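Setting Safe Habits for a Robot Assembly Cell

Print this page | E-mail this page

If you're bringing up a small cell for computer assembly, it pays to agree on your house rules before anyone writes a line of the program. We learned this the slow way at our Flilldale shop, and I'm happy to pass along what stuck!

Start with the risk assessment, and do it for the whole task – arm, gripper, part and fixture together. A gentle arm holding a sharp-cornered part is a different animal from the same arm with nothing in its fingers. Write down every spot where a hand could get pinched, and go over the list again whenever you change the gripper or the part.

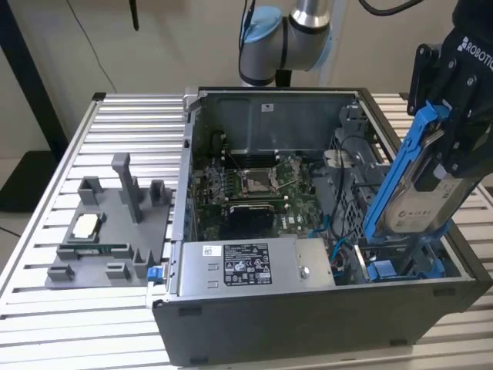 Next, set your speeds. We keep two profiles, one for teaching and one for running, and the insert moves get their own force limit on top of that (start low and creep up, please). Jog through each path by hand before you let it go on its own.

Then look after the parts. Ground the bench, park bare chips in a proper pocket, and tuck cables well clear of the approach path.

Last of all, keep a log. Ours at Inberg had 38 entries by the end of January, and we still go back and read them.

Print this page | E-mail this page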